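4. The open-day demonstration

4.1 Site and programme

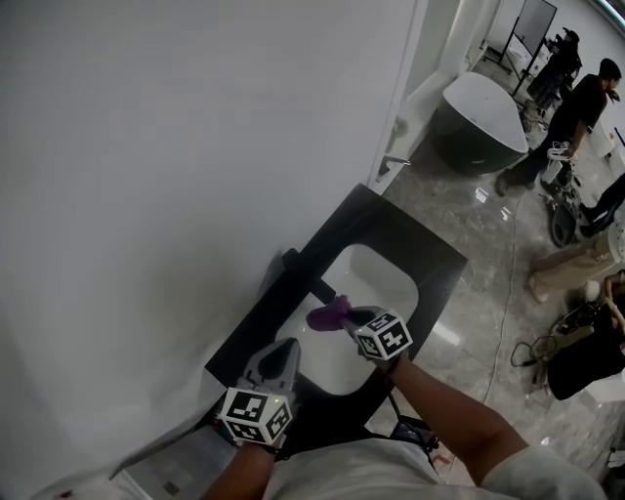 Figure 3. Basin task with two hand-held grippers. The cloth is held in the right gripper.

4.2 Tasks shown

The open day was divided into short sessions, each built on one household task. The bathroom session used the vanity basin and a single cloth. The operator stood at the counter, one gripper in each hand, and worked through the task at normal speed while the visitors watched from the open part of the room. The marker cube on each gripper (Figure 3) provides the pose of the tool during a take. No arm was used in this session. The arm sessions were held in a separate room and are treated in Section 5.

The task was specified as follows. The operator picks up the cloth, brings it into the basin, wipes the inner wall from back to front, gathers the cloth and lays it on the counter. Either gripper may hold the cloth. The free gripper stays clear of the basin unless it is needed to open out a fold. A take starts when both grippers are raised over the counter and stops when the cloth has been released.

We chose the basin for three reasons that had come up in the pilot at the Frerichs site. A curved surface forces the wrist through a wide range of angles in a small space. The faucet is a fixed obstacle which the operator has to reach around. Cloth also changes shape with every grasp, so that no two takes begin from the same state even when the instructions are identical.

4.3 Procedure for visitors

Visitors arrived in groups and were met by a member of the Foma team, who gave a spoken introduction and handed out a one-page sheet. The sheet named the task, the start and stop conditions, and the labels used in the log. It did not say what counted as a good take. We left this out on purpose, as one aim of the day was to learn how people with no training in the method judge what they see.

After two takes by the trained operator, visitors were invited to try the grippers themselves. Each visitor who accepted was given one practice take, which was not scored, and three scored takes. Those who declined were asked to rate the takes of others on the same five-point scale used by our own annotators. Visitors could move freely between the two roles.

Between takes the cloth was dropped into the basin from the height of the faucet and left as it fell. In the pilot we had folded it by hand, which gave cleaner first grasps and inflated the success rate. The change was made on the advice of Barnabás Jakab, who supervised the bathroom and kitchen sessions.

4.4 Recorded material

Across all sessions of the open day we logged 799 takes, of which 55 were discarded. Most of the discarded takes had a stretch where one marker cube was hidden from the camera for longer than our limit of one second. The remainder were stopped early by the person holding the grippers. Takes in which the cloth was dropped were kept and labelled as such.

The open-day takes were added to the 2,017 takes recorded earlier by trained operators under the same protocol. They are stored as a separate split and are never mixed with the trained set in the experiments of Section 6, except where this is stated. All takes were processed with the Zoseo pipeline, version and settings unchanged from the earlier recordings. Labels were entered in Plornik by two annotators working apart, and disagreements were settled by a third.

4.5 Observations

Hidden markers were more frequent in the basin task than in any other. The usual pattern was that the visitor leaned in to see the bottom of the basin and turned one cube away from the camera, or brought one gripper directly behind the other. Trained operators avoid this by keeping the free gripper low and near the front edge of the counter. When we told visitors to do the same, losses fell within the first scored take and stayed low.

Grasp choice also differed. Trained operators pinch the cloth near its centre and wipe with the loose part. Visitors more often took a corner, found that the cloth trailed, and then regrasped. The regrasp was usually done inside the basin with the second gripper, and this produced a kind of two-handed motion that was rare in the trained set. For the purpose of policy learning we consider it useful material, although it makes the takes longer and harder to segment.

Visitor ratings agreed with those of our annotators on takes that failed outright. On completed takes the agreement was weaker. Several visitors marked a take down when the cloth was left bunched on the counter, something our scale does not penalise. Others gave full marks to takes in which part of the basin wall had plainly been missed. In the written comments, speed was mentioned more often than coverage.

4.6 Limits of the setting

An open day is a poor substitute for a controlled trial. Visitors saw each other's attempts before making their own, so the takes within a group are not independent. The groups differed in size, and the larger ones had less time for each person. The order of the tasks was fixed by the layout of the building and could not be shuffled, so that any effect of fatigue or growing skill falls unevenly on the later rooms.

Lighting was left as found. Blinds were not adjusted between groups, and glare on glossy surfaces was handled only in processing. We repeated the basin session in October with the blinds closed, using trained operators only, and report the comparison in Appendix B.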